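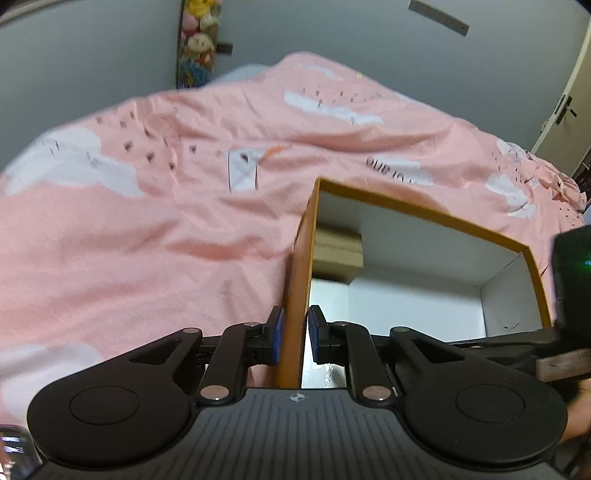 Photo: Sebastião Assunção

Ticket 529 — Stesow water softener, salt alarm won't clear
Product: Stesow twin-tank softener
Opened by: Sebastião Assunção
Status: closed by customer

First entry

Hello, me again (I wrote in last October about the drain hose, which is fine now, thank you). This time it's the salt alarm. It started beeping at ten to six in the morning, one long and two short, and the little salt light on the front has been on ever since. I know what you're going to say and yes, there is salt in it! Both sides, two fresh blocks each, put in the evening before. They're the right blocks as well, the ones that came from Heffernan with the last order, same as always.

What I've done so far is press the reset button, hold the reset button, turn it off at the wall and go and have my breakfast. After breakfast I turned it back on and it beeped again before I'd got the lid down. The water still feels soft to me but my wife says the kettle looks different, and she notices these things and I don't.

The manual says to hold reset for 15 seconds. I did that more times than I'd like to admit. The light goes off while my finger is on the button and comes back as soon as I let go.

Could you tell me whether it's safe to leave it running? I've got people staying.

Second entry, same day

Thanks for the quick reply. You asked for the hardness setting and the reading from a test strip. The dial is on 35, which is where the fitter left it, and I've never touched it. The strip from the kitchen cold tap came out as the second colour along, a sort of olive green, and the chart calls that "slightly hard". The utility room tap before the softener goes right to the dark end, so something is still happening in there, just not as much as it should.

You also asked me to look for a salt bridge. I had to look that up. For anyone else reading, it's when the salt sets into a crust and leaves a gap underneath, so it looks full from the top and the water can't get at it. Well, I use blocks, so I wasn't expecting one, but I lifted them all out into a washing-up bowl and there was no crust. There was a fair bit of grey sludge in the bottom of the left tank, mind you. I scooped most of it out with a yoghurt pot and rinsed the rest with a jug of warm water. Blocks back in, lid on, power on. Beep.

So it isn't that, or it isn't only that.

Third entry

Right, I've had a proper go at it now. I followed the sheet you sent, the Skedlow one for the valve head, though I should say my valve head looks a bit different from the drawing. Mine has the float arm on the right and the drawing has it on the left. I just did everything the other way round and it seemed to make sense.

Step by step, so you've got it on the ticket:

Bypass on, both levers across. The inlet lever is stiff and always has been.

Took the cover off the valve head. Four clips, one of which is already snapped from when the drain hose was done. Could you add a new clip to whatever you send me?

Float arm moves freely up and down on the right-hand tank. On the left-hand tank it sticks about halfway and you have to nudge it. I cleaned it with an old toothbrush and it was better, then it stuck again.

Unplugged the sensor lead from the left tank and plugged it back in. Alarm stopped for 7 minutes (I timed it on the cooker) and then came back. That's the longest peace we've had.

Swapped the two sensor leads over, as you suggested. The alarm came back, but now the display shows the fault on side B, where before it was side A. I did the swap twice to be sure because I didn't trust myself the first time. Both times the fault moved over with the lead.

I'm no engineer but that sounds to me like the left tank's sensor is the trouble and the board is all right. I'd be glad to hear it if so — the board was a frightening price when I looked it up.

Fourth entry

Thank you, that's a relief. Yes please to the sensor and the float arm as a set, and the clip. The address is the same as last time. Your colleague asked whether I'd like the Zunitz part or the original. If they're the same fitting I'll have whichever is in stock, I'm really not fussy. I've left the softener on bypass for now and we're managing. The shower feels like a hotel shower in a bad way and the soap won't lather properly, but it won't kill us.

One question while I'm waiting. Do I need to throw away the blocks that are in there now? They've been in and out of that washing-up bowl and one has lost a corner.

Fifth entry

Parts came this morning, well packed. Sensor in, float arm in, clip on. The new float arm is a slightly shorter thing than the old one and I had a worried few minutes with it until I saw there are two holes and it goes in the lower one. You might want to put that on the sheet! I nearly rang you up over it.

Bypass off. I opened the levers slowly like you said and there was a lot of spluttering at the kitchen tap, cloudy to begin with and then clear. I set off a regeneration by hand on each side and stood there listening to it like a nervous parent. It sounded normal, the usual gurgle and then the long trickle to the drain.

No beep. I held reset once more and the light went off and stayed off.

Sixth entry

Just reporting back as you asked. It's been through several regenerations on its own and the test strip is back to the first colour, the nice yellow one. The blocks have gone down evenly on both sides, and thinking about it, I don't believe they ever did that before. The left side was always fuller and I put it down to where the pipe comes in. So perhaps that float had been lazy for a good while.

The kettle has been passed as acceptable.

Happy for you to close this one. The inlet lever is still stiff but I'll leave that for the service — could you put a note on my account so the fitter brings some grease?

Sebastião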